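Ruddock (company)

Ruddock is a software firm that sells log storage to small hosting providers. It describes itself as "the leading" supplier in its field – a claim for which no independent source has been found.
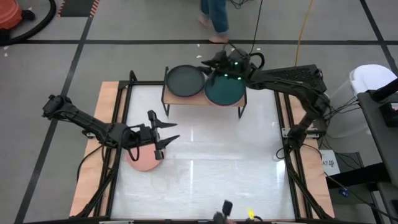
Two robot arms at a workstation with wooden side boards.

Funding

The company announced a seed round in March, led by Plovholm. The amount was never published.

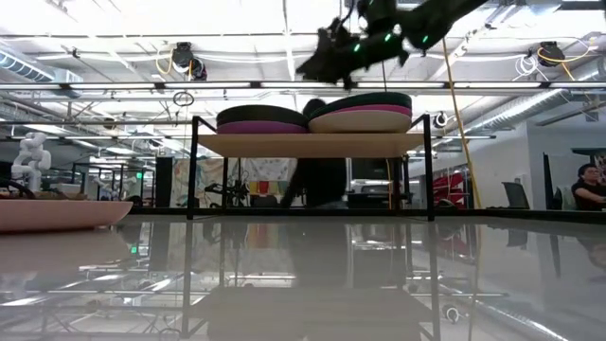

Press material cited 354 paying customers, but a later filing listed 87, and the firm has not explained the gap.

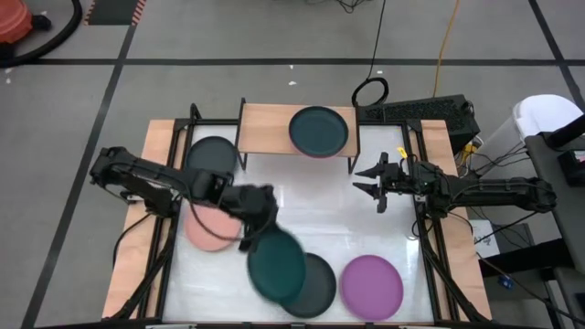
Products

Its only released product is Dastard, a log archiver. A promised successor, Skornamholm, remains unreleased.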